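Ross Gunn
@rossgunn_bench

I was asked to share our house rules for recording two-arm tasks. We wrote them in January at Banik and have changed them many times. I will put them in a few posts. 1/9

Rule one is the oldest. The person who starts the arms is the person who stops them. If Morag Dow pressed start, then Morag Dow keeps her hand near the stop button until the arms are parked. No handing over in the middle of an episode. 2/9

Rule two: write the task sentence before you touch anything. "Put the plate in the rack" is a good sentence. "Tidy up" is a bad one, as two operators will do two different things and both will be right. 3/9

Rule three is for the start position. Objects may move between episodes, but they must stay inside the area both grippers can reach. We had 877 episodes from one week where this was not respected and we had to check every one by hand. It was not a happy week. 4/9

Rule four, cables. Before each session you drive both arms slowly to their limits and watch the cable at the gripper and at the base. It must have enough slack and it must not catch on a joint. Sorcha Ogilvie added this one and I am grateful to her. 5/9

Rule five: a failed episode is kept and marked as failed. Please do not delete it. A dropped plate is also information, and the person who trains the model should decide if it is useful. 6/9

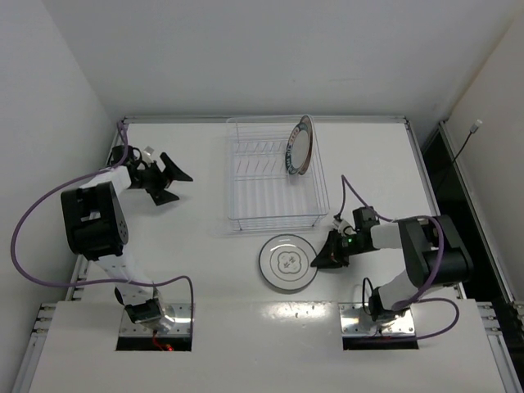 Rule six came from a discussion with Ailsa Baird. Only 2 people may change the speed limits, and the old value goes in the log next to the new one. Before this we had 3 different limits in 3 files and each of us trusted a different file. 7/9

What we still do not agree on is breaks. I want a pause after every hour of teleoperation. Others say the operator knows best when she is tired. My experience is that the operator notices it last. 8/9

If your lab has a written rule about breaks, I would be very glad to read it. Ours fit on one page, and I can send the page to anybody who asks. 9/9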